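Laremine opens simulation lab to visitors in March

Totwood site shows gripper training on screen before hardware runs

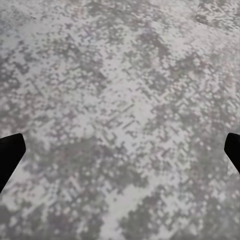 What was shown

Laremine held an open day at its Totwood lab in March, with 17 visitors from local machine shops and the technical college. The program covered the company's simulation work for Ocampo, its two-finger gripper controller.

The demonstration ran on a wall display carrying the simulated wrist view, with the black fingers open over a speckled gray-and-white surface. Staff explained that surface textures are changed between runs so that the controller does not come to depend on a single background. A training batch consists of 1000 simulated runs, and a controller version must complete 4000 before it is loaded onto an arm.

Visitors were then taken through the settings for finger spacing, approach height and closing speed. Questions dealt mainly with computing cost and with how well simulated contact forces match measured ones. Laremine said force matching is still the weakest part of the model and that a revised contact solver is being tested.

Next session

A second open day is planned for May at the Wetodau site, starting at 3 p.m. Registration is through the front desk at Totwood. Closed shoes are required on the shop floor.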